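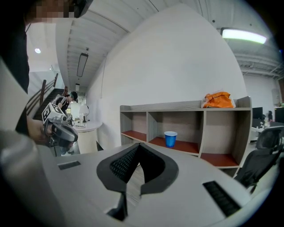
Notes on a front hall, part 3: light

The last two posts covered the stair treads and the handrail. Light took longer to sort out than either of them.

The hall is long and narrow, and nearly all of its daylight comes from the far end. With white walls down there the contrast is strong. Your eye adapts to the bright end and the stairs read darker than they are, which is a problem when the steps are dark to begin with. The wooden handrail and balusters help a little, as they give the flight an outline.

Overhead there is one long rectangular pendant with a dark frame, hung from the white slatted ceiling, and a smaller fitting farther back. I considered a row of recessed spots. Each spot would have needed a hole through the slats, and Gwilliam, who supplied the slats, would not cover cut boards. One linear fixture needs one cable entry and two fixing points.

I spent an evening comparing the Gondska and Komcombe catalogs. Color temperature should match along the whole run. Mixing 2,000 K with anything cooler looks fine on paper and bad on a white ceiling, where the warm patch shows up as a stain. A 2,000 K lamp is also too orange for a place where people sign things and look for keys, so I limited it to the counter.

The counter is the white one with the rounded front and curved base. On it is a small table lamp with a white shade and a dark stem. Rin Nishimura argued for a wall light there and drew it up properly, with the switch at the foot of the stairs. It was a good drawing. It also meant opening a finished wall, and the quote from Flurov came back at over 2,000 before paint. The table lamp plugs in.

Two things still bother me. The counter top collects small items, and a low lamp throws a shadow from every one of them. A shallow tray would fix most of that. The other is the lower flight, where the pendant lights the hall floor well and the first few treads less well. I am looking at a low-output strip under the handrail, wired to the same switch as the pendant. Measurements in the next post, once I have borrowed a light meter.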